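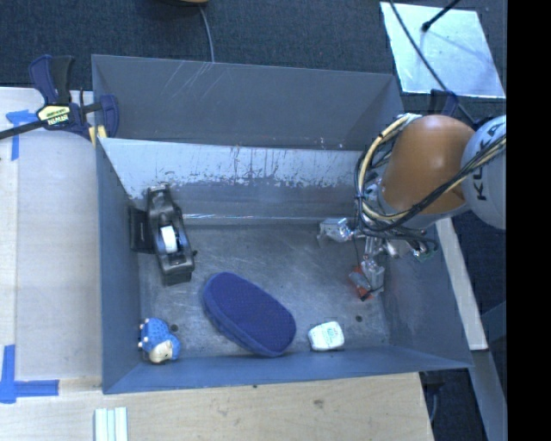

Gray metal bin with a scuffed floor.

2025-01-17

I switched most of my grocery shopping to the Greenberg co-op in November, and a few people asked how the bulk section works out on price. I kept my receipts, so I can answer for my own kitchen at least.

Rolled oats are the big win. I was paying for the Bremar bags at the supermarket, and the loose organic oats come out cheaper even before the member discount. Brown lentils are close to even. Almonds cost more, and I've gone back to buying them at Junside when they go on sale.

The discount is 7 percent, but you only get it after two shifts at the store. I did mine on the register with Delia Cozma, who has been a member for 13 years and knows every bulk code by heart. She told me the flour turns over fastest early in the week, so that's when I buy it now.

Flour is where I had trouble. The organic whole wheat went stale on me in December - I bought some seven pounds and kept it in the cupboard over the stove. Now I get less at a time and keep it in the freezer.

Selection is still the weak spot. They carry one kind of organic rice, and the dried beans from Ultell were out for most of last month. The produce buyer says a second supplier is coming in the spring.

I'll keep the membership through the summer. Next post will be the bread recipe I keep promising, with the freezer flour.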